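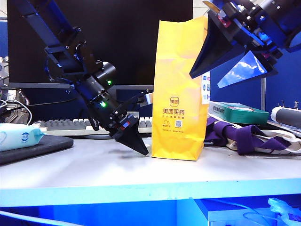 4 min read

Speaker notes: Rate limiting for people who run small sites

(Title slide is up while people sit down. Start on time even if the back row is still finding seats.)

Hi everyone, I'm Inmaculada Urquijo, I look after the login and booking systems at Wandholm, and I get to talk about my favorite boring topic tonight. Rate limiting! I love this stuff. It's cheap, you can put it in before lunch, and it takes the fun out of a whole family of attacks on login pages.

Slide 2: What we mean by it

A rate limit is a rule that says how many times someone can do a thing in a given stretch of time. Try a password, ask for a reset email, search the catalog. Go over and you get a "slow down" answer. The HTTP status code for it is 429, and if you've never seen one from your own site, you may not have any limits at all.

(Ask for hands: who has seen a 429 in their own logs this month? Wait for it. Don't rush to the next slide.)

Slide 3: Credential stuffing

Somebody gets a list of email addresses and passwords leaked from one site and tries them on yours. They aren't guessing. These are real passwords that real people used somewhere else, and people reuse passwords. Each pair gets tried once, maybe twice, so the old "lock the account after too many wrong tries" rule never wakes up. This is the part I want you to take home, so say it twice: a lockout counts failures per account, and stuffing spreads itself over all the accounts.

Slide 4: What to count

You can count by IP address, by account, by device cookie, or across the whole login page. My advice is to start with two, IP and account, and get those right. IP on its own is weak, as attackers rent addresses by the bucketful (and a whole school or office can sit behind a single one, so you'll block good people too). Account on its own misses stuffing. Together they're pretty great. Add a page-wide alarm on top, just an alert, no blocking, for when failed logins climb well past a normal evening.

Slide 5: Two ways to count

Fixed window: the counter goes back to zero on the minute. Easy to write, easy to explain. The catch is the edge. Someone can use up the whole allowance just before the reset and again just after, so for a moment they get double.

Token bucket: each visitor has a bucket of tokens, every request spends one, and the bucket refills slowly. Short bursts are fine, long floods aren't. Draw it on the whiteboard if there is one. I know it sounds fancier, but the code fits on one slide, and I'll show it!

(Slide 6 is the code. Read the refill line out loud, skip the rest. Mention that we store the buckets in shared memory so all the web servers see the same numbers. Our first version kept them per server, which meant the real limit was the limit times the number of servers. Whoops.)

Slide 7: The Killum story

Killum is our booking site. In December we saw failed logins creeping up from 2 a.m., never more than a trickle from any one address. We set the account limit at 7 tries in 15 minutes and turned on the page-wide alert. Borghild Ekström on our support desk then spotted something I had missed: the reset form had no limit. None! So the same people could have moved over there and filled our customers' inboxes. We fixed that the next morning. Thank you, Borghild, she's in the second row, please clap.

Slide 8: Being kind about it

Send a Retry-After header so well-behaved clients know when to come back. Write the error message in plain words. Give the same answer whether the account exists or not, or you've built a free address checker. And log before you block: run the rule in watch-only mode for a week and see who it would have caught. Ours would have caught the Söderlund partner feed, which logs in over and over by design. It has its own key and its own limit now.

Slide 9: Where to go next

Limits slow people down, they don't prove who anyone is. Put multi-factor login behind them, and check new passwords against known leaked lists. If you use Revus in front of your site as we do, look through the settings for the login path before you write any code of your own.

(Questions. Someone always asks about CAPTCHAs: fine as a second step after a limit trips, annoying as a first. If there's time left, go back to slide 5 and do the window edge drawing again, slower.)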